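4.3 Aufnahme der Greifversuche mit durchsichtigen Gefäßen

Dieser Abschnitt beschreibt, wie man mit dem Handgelenksaufbau Zultow die Vergleichsreihe aus Kapitel 3 wiederholt. Der Datensatz Brurnden enthält 887 Griffe, davon 96 an Glas. Für eine eigene Reihe genügen 60 Griffe pro Gefäß.

1. Schalten Sie die Steuerung ein und warten Sie 25 Minuten, bis die Kraftwerte stabil sind.
2. Starten Sie das Programm Vlad und wählen Sie den Modus "Transparent".
3. Legen Sie zwei Krüge mit Deckel auf die Fliesen. Die Fugen sollen durch das Glas sichtbar sein, denn das Verfahren wertet ihre Verzerrung aus.
4. Fahren Sie den Greifer über den Krug und schließen Sie die Finger mit der kleinsten Kraftstufe.
5. Speichern Sie das Kamerabild, solange die Finger den Krug fassen.

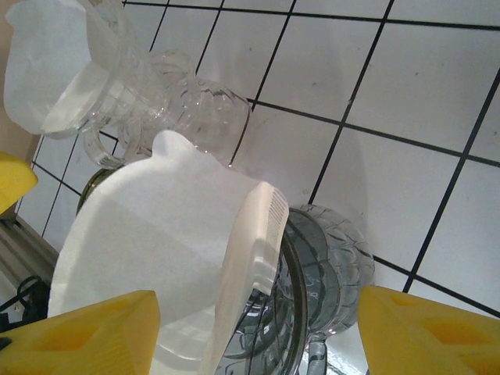
Cotdale wendet zu Schritt 3 ein, das Fugengitter mache die Aufgabe zu leicht, und auf einer einfarbigen Fläche werde die Schätzung der Glaskante deutlich schlechter ausfallen. Der Einwand ist berechtigt. Wir haben bis jetzt nur mit Gitter gemessen, und die Ergebnisse in Kapitel 3 gelten deshalb nur für diesen Untergrund. Wer ohne Gitter arbeitet, soll es im Protokoll unter "Untergrund" eintragen und die Reihen nicht mischen.

Hinweis: Der weiße Deckel wird vom Verfahren meistens zuerst gefunden. Prüfen Sie in der Maske, ob auch der Glaskörper markiert ist. Fehlt er, so wird der Griffpunkt falsch berechnet.

Vorsicht: Erhöhen Sie die Kraftstufe nicht während der Bewegung. Glas kann ohne Vorzeichen brechen. Tragen Sie eine Schutzbrille.

6. Öffnen Sie die Finger und ändern Sie die Lage des Kruges mit der Hand. Der Arm muss dabei im Haltezustand sein.
7. Wiederholen Sie die Schritte 4 bis 6, bis die Reihe vollständig ist. Danach weiter mit Abschnitt 4.4.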